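8 August 2018, bench tool sort, Prastby room

Started on the hand tools left over from the July clear-out. Plan is one box for drivers, one for odds and ends.

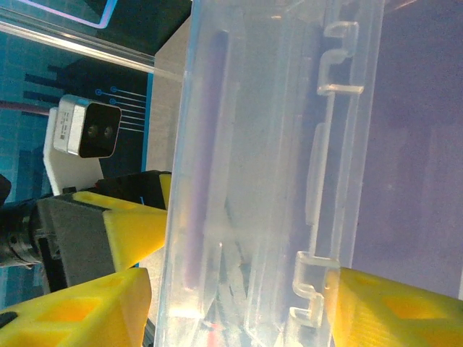 Box choice first. I went for the clear ones over the gray Sidari bins – you can find things without opening them. The long thin purple piece shows through the wall well enough, and the small dark and red bits at least show as something.

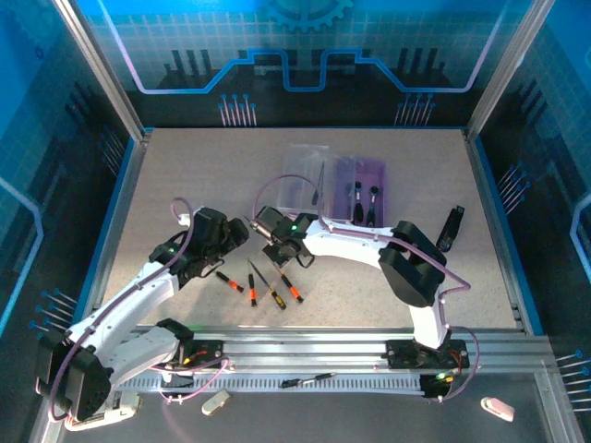
Drivers next. They need a proper rack, but the Rorstead order is 3 weeks out. The four screwdrivers on the table can go in the purple tray next to the two black-handled tools standing in it. Labels still to do.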